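How to test whether a robot can open your doors before you pay for one

Every few months a video goes around of a machine strolling through a door like it owns the place, and every few months somebody in our building forwards it to me and asks when we're getting one. I run facilities for a mid-sized workshop and the apartments over it. We have 209 doors. I have a personal interest in anything that opens them, and I have sat through enough sales calls to be tired of the word "solved."

So this page is a test procedure. It needs a door, a roll of masking tape, a cheap luggage scale and an afternoon. It will tell you whether the machine in the brochure has any chance in the place where you live or work. My own view, which you're free to ignore, is that most of them don't yet.

What you need

A luggage scale with a hook
Masking tape and a marker
A tape measure
A phone or a watch with a timer
One person who has never seen the machine before
The worst door you own

Step 1. Pick the worst door

Vendors want the best door. Wamton asked us for "a representative interior door" and then sent a page of requirements that described a door in a showroom. Ignore this. Walk the building and find the one that sticks in February, the one with the tired closer, the one you lift a little with your hip. If the machine can do that one you can stop testing early. Ours was the side door by the paint store, and I've never been sorry we started there.

Step 2. Measure the handle

Hook the scale over the lever a hand's width from the pivot, pull straight down, and write down what it reads when the latch clears the strike. Do it five times and keep the highest reading, because the highest is the one that will stop a robot on a busy morning. Then do it again out at the tip. The tip will read lower. This matters, since a gripper that grabs close in by the pivot has to work a good deal harder than one that grabs the end, and plenty of them grab close in.

While you're there, measure the gap between the back of the lever and the door. People have thin, soft fingers and never think about that gap. A gripper needs room for whatever goes behind or under the handle, and if the lever curves at the end it needs to know about the curve.

Step 3. Measure the door itself

Hold the latch open with tape, hook the scale on the lever, and pull or push the door until it moves. Write down the number that gets it started and the number that keeps it going. If you have a closer, measure halfway through the swing too. A lot of arms can turn a handle and then can't shift the door, and the demo video tends to end right between those two events. Watch for that cut.

Step 4. Ask the three boring questions

Before anyone unpacks anything, get written answers to these.

Who is driving? If there's a person with a headset or a pair of handles in the next room, you are testing the person. That can still be useful to know, but it's a different purchase.

How many times was it shown this door? Eltex told us their arm had learned ours "from very little data." When Hạnh Ngô, who handles our contracts, pressed them on it, very little meant up to two weeks of somebody opening that same door over and over.

What happens when it misses? You want to hear that it lets go, backs off and tries again. You don't want to hear that it won't miss.

Step 5. Run sixteen tries

Mark a starting spot on the floor with tape. Have the machine do the whole job: approach, take hold, turn, move the door, let go, get clear. Time each one from the tape. Between tries, change one thing and only one. Shift the starting spot by a shoe length. Turn off the nearest light. Leave the door slightly ajar. Lock it without telling anyone and see whether the arm notices or keeps leaning on the lever.

Score each try as done, done with help, or not done. Help includes anyone saying "one second" and touching a keyboard. Liên Doãn kept our sheet and was much stricter than I would have been, which is why I trust it.

Step 6. Bring in the stranger

Now ask your person who has never seen the machine to walk up to the door while it's working, the way any tenant would with a bag of groceries. Explain the stop button first and stand next to it yourself. You're looking at who waits for whom. With the Chu unit our stranger stood there politely until the arm had finished, went through, and asked me if the door was broken.

Step 7. Do the sum

Take your average time for a finished try. Compare it with a motor on the hinge side and a push plate on the wall, which has existed for decades and doesn't need to see anything. For a single door that has to open for someone with full hands, the motor wins every time I've worked it out. The arm only starts to make sense if it also does something on the other side, such as carrying the laundry or fetching the parts bin, and then you have to test that as well, with its own worst case.

Common mistakes

Letting the vendor prop the door "for safety." Counting a turned handle as an opened door. Oiling the latch the night before because visitors are coming (I did this). Testing levers and then finding out that half your building has knobs.

Reading your results

If it finished fewer than half without help, put the sheet away and look again next year. If it did better than that, repeat the whole thing on another door with a different handle before you get excited. Wulus did well on our second door and fell apart on the third, where the lever was the same shape but mounted on the opposite side.

I'd still rather have the test than the argument. A lever handle is a small job with a lot in it: finding it, closing on it without slipping, pushing down far enough, and then coping with a heavy slab that swings in an arc. I expect the machines will get there. I'll be at the paint store door with the luggage scale when they do. 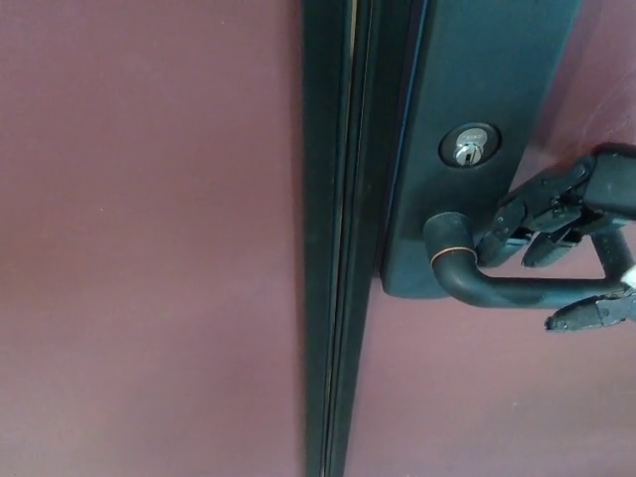 Keep the filled-in score sheets, including the bad ones. Vendors come back with a new version and a short memory, and it helps to have the old numbers in a drawer, next to the masking tape.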